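笔这件事，我想写很久了

上次写 Skelby 培训中心搬楼的事，底下有人问我：你们那边不是上了机械臂吗，怎么一个字都没提？好吧，那就写写。先说好，我是管教室的，技术我不懂，问我用的什么算法我只能请你喝茶。

我们中心的日常说出来特别琐碎。上课的人走了，桌上要恢复原样：笔回笔筒，资料摆正，书放到该放的位置，等下一拨人进来。满的时候一个班 32 个人，一天好几个班轮着来，课间给我们留 20 分钟。这 20 分钟里还要擦白板、开窗、捡水瓶、回答“洗手间在哪里”（永远有人问洗手间在哪里！），最后剩给桌面的时间少得可怜。以前我收一张桌子，基本靠手速，两只手一拢，笔哗啦一下全进筒，头朝上朝下随缘。

所以听说项目叫 Iltis、要让机械臂来收桌面的时候，我第一反应是：这也值得？扫个地、搬个箱子我能理解，收笔？

然后我就被派去“配合”了。配合的意思是，坐在旁边，把我平时怎么收的一样一样讲给他们听。这可把我难住了。我从来没想过自己是怎么收的。笔先拿哪一支？不知道啊，哪支顺手拿哪支。什么叫“摆正”？就是看着正。Akua Asante 在那头打字记录，打到“看着正”停下来看我，我自己也不好意思了，最后我们俩拿尺子量了一下午，才把“看着正”写成一句能用的话。

回家路上我越想越有意思。干了这么多年，头一回有人把我手上的活当成一门东西来问。以前写交接，我就写四个字：桌面归位。现在那份说明有好几页，哪种笔容易滚、哪种资料封面滑、笔筒倒了先扶筒还是先捡笔，全在里头，而且大半是从我嘴里抠出来的。

当然，烦也是真烦。它慢，慢得我手痒，好几次我差点伸手过去替它把笔插了。Akua 说不能碰，碰了这一遍就白做。于是我学会了背着手站着，像个监考的。我还被纠正过一次说话习惯，我老说“它不肯拿”“它又闹脾气”，她让我写清楚是没夹到还是夹到又滑了。行吧，我改，可我心里还是觉得它闹脾气。

至于要对付的东西，一点也不高级，绿格子桌面，加上各种笔： 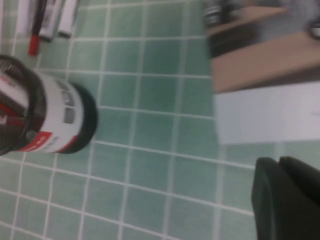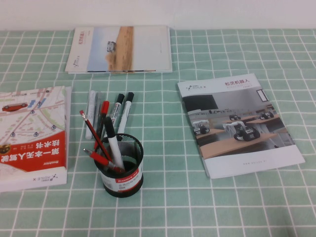
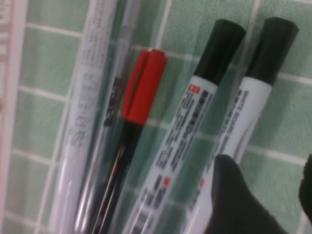 Efua Frimpong 听我讲完这一大通，回得很直接：你讲得这么热闹，可是等它学会了，排班表上你那一格还在不在？她说她们 Cunddale 那边上自动分拣之前，也是先请老员工去讲经验，讲的时候大家都挺高兴，后来再看排班，早班少了一个人的位置。人倒是没走，调去别的岗了，可那个岗她不喜欢。

我当时没接上话。晚上躺下了才想起来该怎么答，又爬起来给她发了一长串。

我的那一格目前还在，可是里面写的东西变了，这个我得承认。以前课间我负责四间教室的桌面，现在有一间是试点，我进去主要是看着，把它漏掉的补上，再填一张表。表很短，但每次都要填，Kumudini Karunaratne 填到第三天就问能不能对着手机念，念完自动变成字。（这个建议后来真采纳了，她得意了好久。）省下来的工夫去哪儿了呢？一部分去了填表，一部分去了门口，我现在居然有空跟早到的学员聊两句，知道谁听力不好要坐前排，谁带着孩子来想靠门坐。这些以前我根本顾不上。

可是 Efua 问的那件事我也不敢打包票。我去问过领导，Kofi Agyeman 说今年不动编制，明年的事明年谈。这话你要说让人放心，也算放心，你要说没讲，也等于没讲。我追着问了两条，一条是如果以后四间都上，培训我们去做维护的钱谁出，时间算不算上班；另一条是那份说明书上能不能写我们几个的名字。第一条他说去问。第二条他愣了一下，说没想过，可以写。

写名字这事我是认真的。那几页纸里有我的，有 Kumudini 的，还有 Akua 一个字一个字敲出来的，不能印出来就变成“根据现场经验整理”。现场经验又不会自己张嘴。

另外有个变化挺好笑的，我发现自己在家也开始挑剔了。我妈往笔筒里插笔，笔尖朝上，我看了半天，忍不住给她全倒过来。她说你是不是上班上傻了。还有，我现在拿起一支白板笔会先想，这个粗细它夹起来顺不顺？采购的人问我下一批 200 支买什么，我第一句话居然是别买笔身太滑的，她还以为我手不好。

下个阶段听说要加资料，厚的薄的混着摆，薄册子贴在桌面上，我自己用指甲抠都得抠两下。我已经跟 Akua 说了，到那天我要带把椅子去，背着手站一下午真的腰疼。

Efua 还没回我那一长串，等她回了我再补在下面。你们单位要是也上了类似的东西，也来留个言，尤其想知道你们的培训时间到底算不算上班。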